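7 November 2024

My mother's home care hours were cut in March from five visits a week to three. I've put off writing about it because every time I started I ended up just listing phone calls. A few people who read this blog are in the same county and have asked what happened and what I did, so I'm going to set it down in order.

Mom is 84. She lives alone in the house in Feswood where I grew up. She had a stroke a few years back and got most of it back, but her left hand is weak and she doesn't do well with buttons, lids or the shower. She also takes pills at set times and will skip them if she's watching something. She doesn't need a nursing home. She needs a person to come by in the morning, help her wash and dress, see that she eats, and look at the pill box.

The county's aging services office pays for that through an in-home support program, and the visits themselves are done by an agency called Palel Home Support. For two years this worked fine. The same aide came nearly every time, Mom liked her, and I drove over on weekends to do the shopping and the yard.

## The letter

The letter came to Mom's house and not to mine, even though I'm listed as her contact. It sat under a seed catalog until I found it. It was a page and a half. The first page said the program had "completed a review of service levels" and the half page said her new level was three visits. There was a date it would take effect, which by the time I read it was nine days off.

No one had come to the house to review anything. I asked Mom twice, and I asked the aide, who said she had not been told either and that her own hours were dropping too. She had four clients on the same program and all four had been cut.

I called the number on the letter. It went to a general line for all county human services, so I was in the same queue as people calling about food benefits and child care. I'm not complaining about those people. I'm saying one phone line is doing a lot of work. The first day I waited 50 minutes and the call dropped. The second day I got through and was told my mother's case worker had left and her cases were being "reassigned." I asked to whom. They didn't have a name yet.

So I asked for the review itself, the actual form with the scores on it. They said I could request it in writing. I did that the same afternoon.

## What the form said

It took a little over three weeks to arrive. By then the cut had already happened. The form is a set of questions about what a person can do alone: bathing, dressing, meals, medication, getting to the toilet, and so on. Each one gets a score, and the total decides the hours.

The scores had been filled in from her file. Bathing had gone from "needs hands-on help" to "needs reminding." Medication had gone from "needs supervision" to "independent with pill box." I think I know where that one came from. The aide had written in her notes that the pill box was working well. It was working well because she was there checking it.

I don't believe any one person sat down and decided to take help away from my mother. I think there was a number the program had to get down to, and people were told to look again at every file, and a file is easy to read whichever way you need to. There were 3,643 households on the program in our county before the review, going by the county's own budget packet. The packet doesn't say how many were cut. I looked for that number for a whole evening and I've asked for it since.

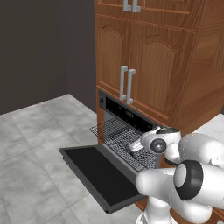 The appeal was the part I knew the least about, and it was also the part with the hardest deadline. You had 30 days from the date on the letter, which was not the date it was mailed and certainly not the date I found it. If you appealed inside the first ten days, the old hours stayed in place until the hearing. We missed that window by a day. If you take one thing from this post, open the mail at your parent's house.

I got help from a man named Jalen Fitzsimmons at Stulera, a small legal aid and advocacy office two towns over. They don't charge. He was busy and didn't pretend otherwise, and he told me in our first call that he could give me an hour on the phone and probably would not be able to come to the hearing. That hour was worth more than all my calls to the county put together. He told me to stop arguing about whether the cut was fair and argue about whether the scores were right. The hearing officer can't change the budget. The hearing officer can change a score.

So I did these things, and I'd do them again in the same order:

- Got a letter from Mom's doctor that used the same words as the form. "Requires hands-on assistance with bathing" and not "would benefit from continued support."
- Kept a log for two weeks of what happened on the days with no visit. Missed pills, skipped meals, whether she had washed. Just the date and the fact.
- Asked the aide if she'd write down what she does in a normal visit. She had to check with Palel first. They let her, which I was grateful for.
- Made copies of all of it, and kept one set in my car.

The log was unpleasant to keep. Mom didn't like it and I didn't like doing it. She said she felt she was being graded. On one of the no-visit days she'd gone without a shower and put on yesterday's clothes, and when I wrote it down she asked me what I was writing. I told her. She said, "Put down that I made my own eggs." So I put that down too, since it was true.

## The hearing

It was by phone. It lasted less than half an hour. The county had a supervisor on the line who had never met my mother and said so. The hearing officer was polite and read every page, or at least asked questions that made it sound like she had. She asked Mom directly how she washes her hair. Mom said, "I don't, not by myself." I hadn't coached her. I had been worried she'd say she was fine, because she says that to everyone, including the doctor.

The decision came by mail and this time it came to my house too. Bathing was put back to where it had been. Medication was left at the lower score, on the grounds that an electronic dispenser could do the job. The new total came out to four visits a week.

We're still one visit short. We bought the dispenser ourselves. It's a round thing that beeps and opens one compartment at a time, and it does work when she's in the same room with it. When she's out back, it beeps to nobody.

## Where it stands now

The fourth visit took a while to start because Palel had lost people after the cuts. Mom's regular aide had taken a job at the Kasprzak plant, days, with health insurance, and I can't blame her at all. She came by to say goodbye on her own time. The new aide is good. She's younger, she talks a lot, and Mom has gotten used to it. But it was weeks of different faces in between, and for somebody who needs help in the shower that's a lot of strangers.

I've moved my own work around so I can be there one weekday morning. My manager agreed to it without much fuss. My brother covers what he can, but he lives six hours away, so mostly he calls her at pill time. That's turned out to be more useful than either of us expected. She picks up for him.

I went to the county budget session this fall and signed up to speak. You get two minutes. I said what I've said here, shorter. One of the commissioners asked me to send him the form with the old and new scores side by side, and I did, with Mom's permission. I got an automatic reply. A woman who spoke after me was there about her husband, who has Parkinson's and went from five visits to two. She hadn't appealed. She hadn't known you could. The appeal information is on the back of the letter, in the last paragraph, in the same small type as the part about language services.

I gave her the Stulera number in the parking lot. She was past the 30 days, but Jalen had told me there's a way to ask for a new assessment at any time if a person's condition has changed, and from what she told me his had. I don't know yet how that went.

The next regular review for Mom is due in the spring. I've asked in writing that it be done in person, at the house, with me there. I've also asked for the name of her case worker. I have a name now, and a direct extension, and when I tried it last week somebody picked up.

If you're dealing with the same program and want to see how I laid out the log, leave a comment and I'll send you a blank copy. It's one page with a column for the date and a column for what happened.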